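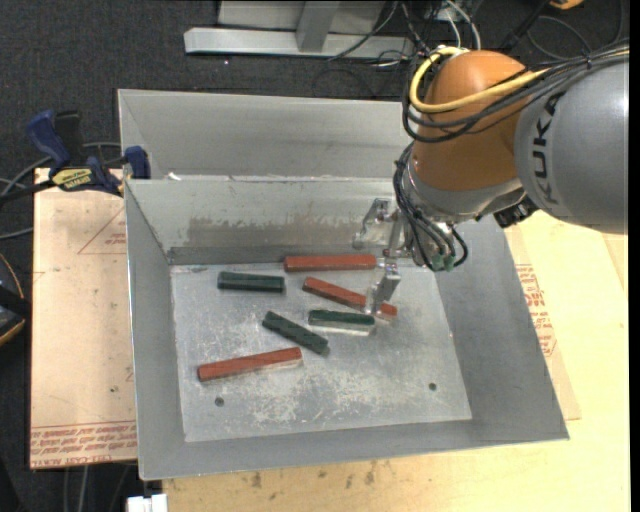
posted by mullwood_mo, 7:40 am
Topic: scuffed up metal bin, clean it or leave it?

ok quick one before work. gray sheet metal bin, sloped sides, flat floor. keep my blocks in it, the long rectangular ones, red-brown and dark green. floor is all scratches and whitish wear, worst toward the lower middle. plus a long brownish patch low on the back wall. is that rust?? paid 14 bucks for it at the Metwally surplus sale so not crying. just dont want it rubbing off on the blocks

splinterbox wrote:
Brown-gray with a ragged top edge, could be rust, could be the finish worn down. Cant tell from a pic. Wipe with a white rag, see what comes off.

Nollico_fan wrote:
leave it. its a bin. scratches are what bins do

tin_and_twine wrote:
Disagree. Bare steel under there will go eventually. Light scrub, dry it well, thin coat of paste wax. Did mine in April, still fine.

Nollico_fan wrote:
wax on a parts bin lol. it'll be on every block by lunch

tin_and_twine wrote:
Not if you buff it. Thin coat i said

splinterbox wrote:
What are the two little holes in the floor near the front? Drain or mounting? If you wash it dont plug them till its dry

mullwood_mo wrote:
no idea, came like that. small stuff doesnt go in there anyway so never bothered me

oldpegboard wrote:
Id just drop a liner in. Wirken sells a rubber one, cut to size. Blocks stop sliding and you never look at the floor agian.

tin_and_twine wrote:
liner over bare metal traps damp. clean first THEN liner

oldpegboard wrote:
in a dry shop? mines been down 192 days, nothing under it

mullwood_mo wrote:
ok did the rag thing at lunch. faint brown, hardly anything. gonna scrub the back wall, skip the wax for now. liner maybe, depends what they want for it

Nollico_fan wrote:
so, leave it

mullwood_mo wrote:
mostly leave it yeah. thx all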